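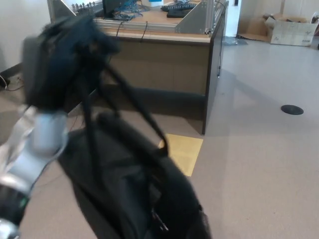
Bags, desks and cables: a small gallery from the back office

I've been meaning to put this page up since May and kept finding other things to do, mostly under the desk with a torch in my mouth. So it's a gallery, but a thin one, and I'm afraid I've rambled between the pictures far more than I planned to. If you only came for tips on black bags and blue cables, you're in the right place and you have my sympathy.

The office is the long room at the back of Zavine, where we share space with the Jimex people. We've got one big desk that everyone uses and no one owns, which I think explains most of what has gone wrong with it. It came with the room. It's a solid, old-fashioned sort of thing with a proper front panel right down to your shins, the kind you'd expect a headmaster to sit behind, and it weighs so much that moving it two inches to the left was a whole morning's work (with a tea break, and a second tea break). I'm fond of it, though. Brown on brown on brown, but it doesn't wobble and it doesn't mind being kicked.

The silver rails along the top were a later addition. They're aluminium profile, the slotted stuff you can bolt nearly anything to, and I love it far too much. Once you've got a bit of it in the house you start looking at your bookshelves differently. My one complaint is dust in the slots. A dry paintbrush gets most of it out, and an old toothbrush gets the rest.

Then there are the bags. We're a black bag sort of office. Soft ones, with long straps, and every one of them looks like every other one from more than a yard away. I've walked to the bus stop with the wrong one twice. The first time I had somebody's gym shoes, and the second time it was full of adaptors, so I can't say it was a wasted trip. I now tie a scrap of red ribbon inside mine, just under the flap, and I'd recommend it to anybody who works somewhere similar.

My own is a Pultico, bought in a sale for 38 pounds, and I'll say this for it: the straps are generous. Too generous, if I'm being picky! Let them out all the way and they catch on chair arms, door handles, drawer knobs, the lot. I've taken to gathering them up in one hand before I lift it, both together, and giving the whole thing a little shake so that whatever's at the bottom settles. If you've got long straps and a desk with cables anywhere near it, do the same — you'll only hook a lead and drag a monitor along with you once before you learn, and I'd like to save you the once.

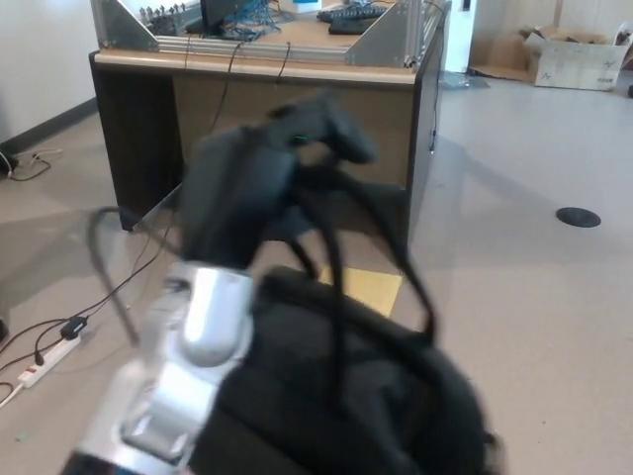
Power leads are my real weakness, I'll admit. I can be very strict about what goes on top of a desk and completely hopeless about what goes on the floor beside it. I buy a strip with a nice switch on the end, I promise myself that everything will run in one tidy line along the skirting board, and within a fortnight it's spaghetti. Last time I had a proper go at it I sat on the floor with a packet of 30 hook-and-loop ties and used every one, and I could have done with more. The trick (I read it in the Katayama catalogue, which is a lovely thing to have with a biscuit) is to tie each lead near both ends and leave the middle alone. Tie the middle and you'll be undoing it again by teatime.

Blue network cable is a different beast. It's springy and it remembers being on the reel, so it fights you. I coil it in big loose loops, never tight ones, and I label it before I coil it. Masking tape and a biro will do. I once had a fancy label maker and I spent more time choosing the font than I did labelling.

The floor, at least, is easy. It's pale vinyl, it takes a mop without complaint, and it shows up every dropped screw, which has saved me a great deal of crawling about. Do pick the leads up before you mop, please. I used to just go round them, and I ended up with a sort of map of the cables in grey.

A few people have asked what I keep in my bag, so: a notebook, a spare charger, a flat screwdriver, a cloth for the screen, a cereal bar of uncertain age, and a phone stand I never use. The pocket with the zip is for keys and nothing else.

The counter at the bottom of the old page had got up to 2,385 visits when I took it down, which is a lot of people looking at desks, and I was touched. I'll add more pictures when the shelves go up on the far side of the room. The brackets are here already, but the screws are on back order.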